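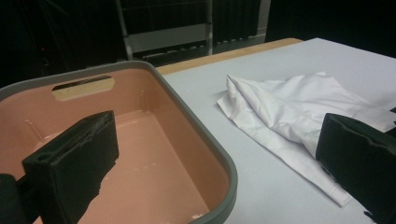
家里的筐底下垫不垫布都一样，衣服反正要再洗，何必专门跑去看人家怎么叠，上一篇预告下面有位读者这么留言。我回去翻了一下笔记，觉得可以从筐写起，因为那天在Dunleavy洗衣房的开放日上，讲解员在筐上面花的时间比在洗衣机上还长。

开放日是2022年2月15日，报名从一月就开始了，网上填表，填完收到一封邮件，里面有入场时段和一张路线图。我选的是上午第二场。Dunleavy在Ciditz镇外的工业区里，从车站出来坐332路公交，坐到终点前一站下车，再沿着围墙走到南门。路线图上画的是北门，北门那天只走货车，跟我同车的几个人都先走错了。门口没有改过的指示牌，门卫倒是很习惯了，伸手往南一指。

门票不收钱，但要交50的押金，换一件访客外套和一双鞋套，出来时退。外套是蓝色的，偏大，袖口可以扣紧。手机可以带，洗涤区不让拍，整理间可以拍，前提是不拍工作人员的脸。包要存在柜子里，柜子不大，带大背包的人要交给前台。

参观分三段：收件间、洗涤区、整理间。全程一个半小时，最后有一段自由提问。

收件间在一楼西侧，味道比想象中轻。送来的东西分两类，一类是旅馆和诊所的床单毛巾，一类是附近居民送来的散件。旅馆的装在布袋里，袋口有编号；居民的装在筐里，一户一筐，从收到还都跟着同一个筐走。讲解员说早年是倒进大推车混着走，靠缝在领口的号码分，后来发现袜子和小孩衣服最容易丢，就改成一户一筐。改了以后占地方，收件间的架子加高了一层，最上面一层要踩凳子才够得到，所以只放空筐。

关于筐，记下来的有这么几点。

材质用的是塑料，换过藤编的，也试过布袋加铁架。藤编的好看，前台喜欢，可是毛刺会勾针织衫，用了一季就撤了。铁架的问题在于折叠的地方夹手。塑料的便宜，冲一下就干净，缺点是放久了会发脆，尤其靠窗那一排。

边沿要厚一点，要圆。薄边的筐装满湿衣服以后，手提的地方会往外翻，衣服的重量全压在几根手指上。圆角也有讲究，直角的筐叠起来省地方，可是角落里容易积线头和纸屑，每次都要用刷子挑出来。

提手的位置，他们倾向于直接开在筐壁上、靠近边沿的那种长圆孔，不要另外装的活动提手。活动提手会掉，掉了以后剩下的卡口正好刮衣服。参观的人里有人问，开孔的地方会不会让袜子漏出去，回答是会，所以小件要先放进网袋，再放进筐里，网袋口朝下。

颜色也有规定。居民件用浅色筐，理由是深色的筐看不出脏，也看不出里面还剩着东西。黑袜子留在黑筐里的事发生过，袜子的主人隔了两个星期才来找。收件间里浅色的筐又按边沿的颜色分区，哪种边沿归哪一条街，墙上贴着一张对照表，我没有抄。

我自己家里用的是白色网格筐，回来后看了看，底上确实积了一层毛絮。

洗涤区只能隔着玻璃看。一排大机器，两台在转，其余的门开着。讲解员在这里讲了水温和分色，大部分内容家里的洗衣机说明书上都有，我不重复。有一项以前没听过：他们把白色衬衫单独算一类，不跟白床单一起洗。床单面积大，转起来容易把衬衫裹在里面，出来的时候袖子拧成一股，后面烫起来费事。白毛巾也不和衬衫放一起，毛巾掉毛。这样一来，一天里白色的东西要分三批，量少的时候宁可等到第二天。

隔壁是烘干。烘干机旁边有一个木头架子，放着从口袋里掏出来的东西，有硬币、钥匙、一支唇膏、几张已经看不清字的票据。居民来取件的时候可以自己认领。我们这一组里没有人认领到什么。

从洗涤区上二楼要走外面的铁楼梯，那天风大，楼梯上结着一点霜，工作人员撒了盐。带孩子的可以走货梯，要提前说。

整理间是我最想看的，也是待得最久的一段。房间朝北，灯很亮，几张长桌并排放着，桌面上铺着浅色的大布单。布单每天换。讲解员说，铺布单有两个用处，一是衣服直接摊在木头桌面上容易蹭到缝里的灰，二是布有一点阻力，叠的时候衣服不打滑。铺的时候要多留一截垂到桌边，不然叠着叠着布单自己就跟着衣服跑了。我后来在家里的餐桌上用旧床单试过，第一次没留够，果然一拽就歪。

筐放在桌上，摆在左手边，衣服从筐里拿出来摊到桌子中间，叠好了放右边。左撇子的工位反过来。筐放在地上也可以，但一天弯腰下来受不了，所以桌子做得比普通餐桌矮，把筐的高度算进去了。我个子不高，站在桌前手刚好能伸进筐底，旁边一位高个子的先生就得稍微弓着背。

每个参观的人可以上手叠一件。我领到的是一件衬衫。步骤记得比较细，因为回来要教家里人：

先抖。两手捏住肩线，往下抖两次，不要捏领子。领子捏出来的印子烫不平。

再铺。正面朝下，先把后背抹平，再管袖子。有下摆卷边的地方要用手指顺一遍，卷边里常常夹着褶，叠进去就成了一道硬印。

扣子只扣第一颗、中间一颗和最后一颗。全部扣上当然更平整，但居民件的量大，扣不过来。

袖子往后背折，折到肩线往里一点的位置，沿着身侧垂直放下来。新手容易把袖子折成斜的，叠好以后一边厚一边薄，摞起来会倒。

两侧往中间折，宽度以纸板为准。纸板是厚卡纸剪的，边上包了胶带，用久了角会软，软了就换一块。

最后从下摆往上折两折，翻过来，领子朝上。

我叠的那件，两侧宽度没对齐，讲解员伸手抽掉重来，动作很快，没怎么看清。第二遍好一些。旁边的人领到的是一条带松紧的床笠，叠了很久，最后大家围过去看讲解员示范：两只手分别伸进两个角里，把一个角翻过来套在另一个角上，四个角都套到一只手上，再放到桌上整成长方形。这个办法网上也有，现场看一遍比看视频容易懂，主要是能看清哪只手翻、哪只手不动。

桌上拿出来还没动的衣服，他们不会堆得很高。规定是桌子中间只放正在叠的一件，其余留在筐里。理由很简单，摊在桌上的衣服互相压着，本来没有褶的也压出褶来。棉的特别明显，放一会儿就有印子，要重新喷水。整理间里备着喷壶，水里什么都不加，有客人问过能不能加香味，答案是居民件一律不加，有过敏的。

叠好的衣服用纸带束一圈，纸带上写筐号，再放回原来的筐里。筐在这中间要擦一遍，湿布擦，干布再擦，尤其是筐底。筐底的白点和划痕擦不掉的就不管，只要摸上去不挂手就继续用。挂手的送到楼下，用细砂纸打一下，打不好的就退下来装工具。我在收件间门口看到过几只装扫帚头和手套的筐，应该就是退下来的。

关于居民件的价格，一筐275，按筐算，不按件算，超过边沿的部分算第二筐。床笠和被套另算。这个数是当天墙上价目表写的，以后会不会变我不知道。有一位参观者问能不能自己带筐，可以，但要尺寸合适，能放进他们的架子。自己带的筐不享受优惠。

参观结束在一楼的小厅，摆了几样可以买的东西：网袋、叠衣纸板、喷壶，还有一种Penon牌的洗衣筐。Penon的筐边沿是厚的，提孔开在长边和短边上都有，四个孔，比我在收件间里看到的多。我拎了拎空的，觉得孔边略微有点锋利，没有买。网袋买了两个，一大一小，大的回家用了几次，拉链头会硌，要翻到里面去。纸板卖5块，拿在手里就是一张包了边的卡纸，自己剪一张也行，我还是买了，懒得量尺寸。

提问时间里问得最多的是发黄的领口。回答是先看是汗渍还是洗涤剂没冲净，后者多半是放多了，减量洗两次看看。还有人问羽绒服能不能送，不能，要送到Sistonum那边的店，那边有单独的烘干设备。Sistonum的店我没去过，听说也有开放日，时间还没公布。

退押金排了一会儿队，只开了一个窗口。外套还回去之前要自己把口袋翻出来，窗口旁边贴着纸条写明了，不翻的要退回队尾。我前面那位就翻出了自己的公交卡。

几件给想去的人参考的事：

鞋子穿平底的，外面的铁楼梯是镂空的，细跟会卡。

整理间比楼下冷，外套里面多穿一层。

想上手叠衣服的，选上午的时段，下午场人多，一组里只有一半人轮得到。

南门进，南门出。回程的332路站牌在马路对面，没有雨棚，班次间隔比较长，出来之前先在前台看一眼时刻表。前台旁边有自动售货机，只收硬币。

附近吃饭的地方不多，走回Ciditz车站方向有一家面馆，午后关门早，我到的时候已经在收桌子，给下了一碗汤面，没有别的浇头了。

回复开头那位读者：筐底垫布这件事，Dunleavy的做法是湿衣服不垫，干衣服垫。湿的垫了布，布也跟着湿，提起来更重；叠好的干衣服垫一块薄棉布，取的时候可以连布一起拎出来。我家现在照这个做，垫的是一块旧枕巾，稍微短了一截。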